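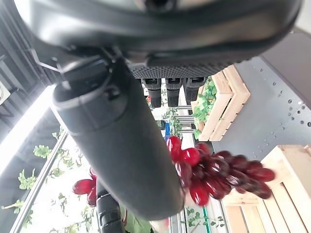 Wrist camera view at the grape station, one cylindrical finger in front of the bunch.

Wrist view: finger hides part of the bunch. Keep these episodes or re-record?

Asked 25 Aug 2023 in Data collection / Manipulation

We are collecting teleoperated demonstrations for a fruit-handling policy. The station has wooden crates, a perforated metal panel as a backdrop and a large window. The task is to approach a bunch of red grapes, close on the stem without pressing the berries, lift, and place the bunch in a crate. So far there are 411 episodes, of which 18 are held back for validation.

The attached still is typical of the approach phase. The gripper housing takes up the whole top of the image and the long finger overlaps the left part of the bunch. The window side is nearly white.

Setup, in case it matters:

Wrist camera only. There is a second camera on the base but its clock drifts and I have not been using it.
Auto exposure on.
Images resized before training, no crop.
Actions recorded as change in end-effector pose plus gripper width.
Operator sees the same wrist view that is recorded.

The policy trained on this approaches well and then closes too early, usually a little to the left of where it should. Offline loss looks fine, validation included. My questions:

1. Is the occlusion bad enough to throw the episodes away?
2. Should I mask out the housing before training? It is the same pixels every time.
3. Does the bright window matter if the fruit itself is exposed properly?

I would prefer not to record everything again. The Grarkwood rig is only free to us until June.

Answer 1 (accepted)

Keep them. A finger in front of the object is normal for a wrist camera, and the policy will see the same thing when it runs. What you need to check is whether the operator could see enough to make the decision that was recorded. If the stem was behind the finger when they closed, they were working from memory or from looking at the real bunch, and a policy that gets one image per step has neither. That would fit closing early and off to one side.

I would do this:

Step through a sample of 100 episodes and stop each one at the first frame where gripper width starts to fall. Mark whether the grasp point on the stem is visible. Do it by hand, it goes quickly.

If it is visible in most of them, occlusion is not your main fault. Look at action timing next. An offset of a few frames between image and gripper command gives exactly the early closing you describe, and the offline loss will not show it, as the validation episodes have the same offset.

If it is hidden in most of them, give the policy a short history. We used 6 frames on the Binden arm with a similar finger layout. Add gripper width and joint positions as inputs if they are not there already. Longer histories made ours copy its previous action, so do not go far beyond that.

On masking: leave the housing in. It does no harm and a fixed mask breaks the first time someone refits the camera a few millimetres out. If you want the resolution back, crop the top strip before you resize. Keep the finger itself in the crop, particularly the tip. The network needs the tip and the berries in the same image to learn the distance between them.

On the window: yes, it matters, but through the auto exposure. As the wrist turns towards the glass the whole image gets darker, and when it turns back the grapes get lighter. Your bunch already runs from bright red near the finger to maroon at the far end, so colour is a weak cue before the camera adds its own changes. Lock exposure and white balance for all new episodes, set on the fruit, and let the window clip. For the old ones use brightness and contrast augmentation at training time.

Also, 18 validation episodes is thin. If they all came from one session with one operator they tell you very little. Split by session.

Comment from the asker: Checked the sample. The stem is visible at closing in most of them, but there is a constant lag on the gripper channel, commands are logged ahead of the image. Shifting that now. Will crop the top as well.

Comment: Shift it per session and not globally. On the Wernska logger ours changed after every restart.

Answer 2

You want the second camera. Wrist only is always going to struggle with clusters – berries behind berries, and the stem is thin. Fix the clock with a hardware trigger, or flash an LED in both views at the start of each episode and align on that. Then you can at least use the base view for new data. It won't rescue the old episodes if the drift is not linear.

I would also vary the leaves. If the foliage is in the same place in every episode the policy can learn position from the leaves instead of the fruit. Move the crates between sessions, and swap bunches before the berries get soft.

Answer 3

Had the same with Zepeda fingers, changed to thinner ones and it went away. Don't know if yours can be swapped.

Comment: Changing the fingers means the existing data no longer matches the hardware, so this only makes sense if you are starting again.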